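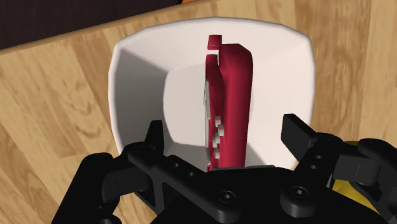
The Case for Keeping the Bad Examples

Opinion | 14 comments | 109 shares

Institutions that train robots to handle household objects have developed a habit that deserves more scrutiny than it receives. They gather a large number of demonstrations, remove those in which the task was not completed, and present the remainder as the collection. The discarded portion is seldom described. In many published summaries it is not even counted. This essay argues that the practice should end, and that any body paying for such collections should require the unsuccessful attempts to be kept, labeled and delivered with the rest.

The argument applies with particular force to simulated work. In a simulator, an operator or a scripted policy guides a gripper toward an object in a bowl, closes it, lifts, and tries again from a different starting position. No dishes are broken and no motors wear out. The cost of storing an attempt that went wrong is very nearly the same as the cost of storing one that went right. There was once a practical reason for throwing failures away, when each recording was made on physical equipment and disk space was a real item in the budget. That reason does not carry over to rendered scenes, yet the rule has been carried over unchanged.

Consider what the rule does to a modest task. A tall, narrow object stands upright inside a white bowl with sloping walls. The fingers of the gripper are open, and a camera close to them sees the object through the gap while the hardware hides its lower end. The operator, looking at the same view, must decide how far to descend without seeing where the object meets the bowl. Some attempts will stop too high. Others will bring a finger down on the rim. A learning system given only the clean grasps will have been shown how a good descent ends, and will have been shown nothing of the small errors that come before a bad one. It will later meet those errors on its own.

The Skambridge program offers a useful case. Its bowl and tray tasks were commissioned at 2,000 demonstrations, and the contract defined a demonstration as an attempt ending with the object lifted clear. Operators met the target. They also learned, as people working to a target will, which starting positions were likely to fail, and they reset the scene when one of those came up. The resets were not recorded. When the trained policy was tested, its weakest results came from the very positions that had been skipped. The review that followed recommended gathering another 1,000 demonstrations under the same definition. It would have been better to change the definition.

Jidovard took a different course with a smaller budget. Its operators were instructed to save every attempt, to mark the outcome from a short list, and to leave the starting positions as the simulator supplied them. The list had 8 entries, among them a missed grasp, contact with the container, and an object dropped after lifting. Marking took a few seconds. The resulting collection contained fewer successes than Skambridge's and was, in this writer's judgment, the more valuable of the two. A team that wanted only the successes could select them in a single step. A team that wanted to study contact with the rim could do that as well.

Three objections are commonly raised. The first is that imitation methods copy what they are shown, and that a collection full of mistakes will teach mistakes. This is a fair warning about training and a poor argument about gathering. A failed attempt that is properly labeled need never be placed in front of a method that cannot use it.

The second objection concerns quality. Reviewers at Holloway have held that operators become careless once they know that a failed attempt will be accepted. There is something in this, and a program that pays per attempt should expect it. The remedy lies in how the work is supervised and paid. Holloway's own operators, who are paid by the hour, showed no such decline over the months for which records were made available.

The third is seldom stated in public. A collection delivered with its failures invites awkward questions about how hard the task was, how well the controls worked, and how much of the budget went to attempts that came to nothing. Funders should want those questions asked. A success rate among operators tells a later user a great deal about the difficulty of the scene and the quality of the interface, and at present that user must guess at it.

The draft guidance now circulating under the Grudum name would make retention of failed attempts optional. Optional retention will in practice mean deletion, for the reasons given above. The wording should be made mandatory for simulated collections at once, with physical collections to follow after a reasonable period. Skipped and reset scenes should be logged under the same rule, together with the starting positions the simulator had supplied. The comment period closes in September.

Related
Who Checks the Labels?
Paying Operators by the Hour
What a Starting Position Tells Us
Simulated Scenes and the Limits of Reuse

Contact the editors | Copyright, all rights reserved | Back to top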